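Deposit scheme for glass bottles enters its second stage in Dinarwood
2018-09-24

The town of Dinarwood has charged a deposit on glass drink bottles for a little over a year. From December, the rule will also cover glass food jars. Shops that sell jars will have to take them back, and people who return them will be paid the deposit in cash or as credit on a receipt.

Shewit Berhe runs the return program from an office behind the Landard depot, where the bottles are sorted. She trained as a chemical engineer and worked in a bottling plant before she moved to the town government. We spoke for an hour about what the rule does, what it costs, and what has gone wrong with it.

The rule itself is short. A shop adds the deposit at the register and lists it on its own line. When the container comes back, the shop pays the deposit out and stores the container until it is collected. Small shops may refuse containers of a type they do not sell.

"The law is two pages," Berhe said. "The storage instructions are 35 pages. Most of my work is in the storage instructions."

Storage was the first problem. The town had planned for plastic crates that stack when full and nest when empty. The crates were sized for the standard beer bottle. Wine bottles stood too tall in them, so the crates could not be stacked, and shopkeepers put them on the floor of the back room. Fire inspectors then wrote up several shops for blocked exits.

"We had measured the bottles people bought most," Berhe said. "We had not measured the tallest ones. We changed to a deeper crate and kept the old ones for beer."

The jars bring a different set of difficulties. A drink bottle usually comes back with little in it. A jar may come back with oil, honey, or fish in it. The washing line at Landard was built for bottles with narrow necks. It sprays hot water and caustic soda up through the neck and lets it drain. Jars need a wider spray and a longer soak, and their labels are often plastic film, where the bottle labels are paper. Paper softens in the bath. Film does not, and it wraps around the pump intake.

The depot will not wash jars in the first year. They will be crushed and sold as cullet, the trade word for broken glass that is melted again. Furnaces run at a lower temperature when cullet is added to the mix, which saves fuel. Berhe was plain about the loss.

"Crushing is second best. If you wash a container and fill it again, you save the whole melt. If you crush it, you save part of the melt. I would like to wash them. We don't have the line for it, and I won't promise a line I can't pay for."

The crushed glass will go to Andano, a glass maker that already takes the depot's broken bottles. Its buyer, Berhanu Workneh, joined us by phone for part of the interview. His concern is what comes in with the glass. Ceramic is the worst of it. A piece of a coffee cup looks much like white glass on a belt, but it does not melt at the same temperature, and it stays in the new bottle as a stone.

"A bottle with a stone in it can fail when it is filled," Workneh said. "I can accept up to 300 grams of ceramic in a delivery. Past that, I send the truck back, and the town pays for the trip both ways."

I asked how often that had happened.

"Two trucks," he said. "Both in the first winter."

Berhe confirmed it. Both loads came from open street containers, where people can drop in anything. Loads from shops have been clean, as a clerk handles each container before the deposit is paid. The town has since kept the two streams apart. Street glass goes to a road builder as fill, and only shop glass goes to the furnace.

The question shopkeepers ask most is who pays for their time. The town pays a handling fee for each full crate. It was set before the program began and has not been changed. Mitali Abeysekara, who owns a grocery on the Teshome road, told the town council in writing that the fee does not cover a clerk at busy hours. She asked for a fee per container, paid monthly.

Berhe has read the letter and agrees with part of it. "She is right about the busy hours. A fee per container means somebody has to count containers, and then we argue over the count. A crate is easy. It is full or it isn't."

Her office is looking at a higher crate fee for shops with fewer than 10 employees. It would be paid from unclaimed deposits, the money left over when a container is sold and never brought back. That fund shrinks as the return rate improves, and Berhe said the budget has to allow for this. A program that depends on people failing to return things is badly designed, in her view, so unclaimed deposits should pay only for extras. The trucks and the depot staff are paid from a charge on producers.

The jar rule has some exceptions. Jars sold by home producers at the weekly market are exempt, as are medicine jars and any jar with a metal clamp fixed to the glass. Lids should be taken off and put in the metal bin. Labels can stay on. Jars should be emptied and rinsed once in cold water.

"Cold is enough," Berhe said. "If people heat water to rinse a jar, they use up part of what we are trying to save."

Shops will receive the new crates before the rule takes effect. Questions about storage go to Zinhle Swanepoel at the depot, and questions about payment go to Berhe's office.

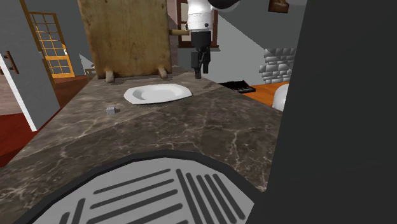

What shops need to do before December

Register the store as a jar return point, or file the form for small shops that do not sell jars.

Add a separate deposit line for jars to the register. The line used for bottles cannot be shared, as the two funds are kept apart.

Set aside a dry space for the crates, clear of doors and heaters. Full jar crates may be stacked two high.

Send back any bottle crates of the first type that are not in use.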